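Opinion | Home & Money

The Refill Shop Wants You to Feel Good

By Sixten Boström
2019-02-03

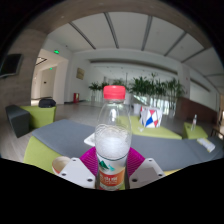
Refill shops are having a moment in Plolbridge. Berge opened one in October, and my neighbors talk about it as if it had saved a whale. I went in with an open mind and a list of prices. A liter of dish soap cost 37 percent more than the same amount at the supermarket, and you bring your own container. So the shop skips the bottle, skips the label, skips the shelf stocking, and charges extra. Meanwhile a plain clear bottle with a screw cap and a mountain on its label gets treated like a crime scene. I'd like to see the math.

I asked for it. The clerk gave me a leaflet saying a regular customer "saves" 22 bottles a year. Saves them from what? Mine go in the recycling bin, and the leaflet never says how the soap gets to the shop. It comes in drums, by truck. Are the drums washed and used again? She didn't know.

Maybe it all works out. I drive 5 miles to get there, though, and the leaflet leaves that out too.

Contact the Opinion desk | © 2019 Dekell | Back to top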